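2023-05-27

Up at six because Irham wanted out. He went down the back steps without stopping on the second one, the first time this week. His left hind leg still swings out a little when he trots but he puts weight on it. I gave him the Drurenex in a spoon of wet food and he ate around it, so I had to push it in by hand. Tomorrow I'll try cheese.

Ghauri has been off since the litter box got moved. She used the bath mat again last night. I put the old box back by the washer and left the new one where it was. Adeel says two boxes for one cat is normal and that I should have done it in January when we got her. He is probably right. She went in the old one before lunch.

Vet at ten. We saw Bernd Teuber again, which I was glad of, as the other one rushes. He bent the knee back and forth and Irham licked his lips and looked at the wall the whole time but didn't pull away. Teuber said the swelling is down and the muscle is coming back slowly. Eight more days of the pills, then stop and see. Walks can go up to 15 minutes on flat ground, still on the leash. No stairs if I can help it, which I can't, with the yard where it is. He said to hold the harness handle on the way down so he can't jump the last few.

The bill was $246 with the nail trim. I had put aside less than that and paid the rest on the card. I need to call about the insurance form, because they sent back the last one with a box not filled in.

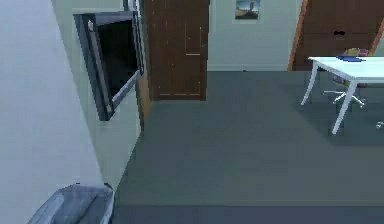 Weight is down a bit, so the smaller dinners are working. He doesn't agree. He stood by the bin where I keep the Drostar kibble from four o'clock on and sighed. I gave him green beans at five and his real dinner at six. I'm not going to start moving dinner earlier, or he'll be standing there at three.

Adeel Magsi came by after work with the ramp his brother built for their old dog. It's heavier than I expected and too long for the back steps, but it fits the car. We tried it with the hatch open. Irham walked up it for a piece of chicken, turned around at the top and would not come down. I ended up lifting him, and my back is sore now. Adeel thinks the surface is too slick and he's going to leave me some carpet to staple on.

Ghauri watched all of this from the kitchen window. When Irham came in she hissed at him, I suppose from the vet smell. I kept them apart for a couple of hours with the hall door shut and rubbed him down with his own blanket. She let him walk past after that.

Did one short walk at dusk, to the mailbox on the corner and back. He wanted to keep going. The neighbor's terrier barked through the fence and he pulled once, hard, then let it go.

To do: insurance form, cheese, wash the bath mat, ask Teuber's office if they can email the exercise sheet again.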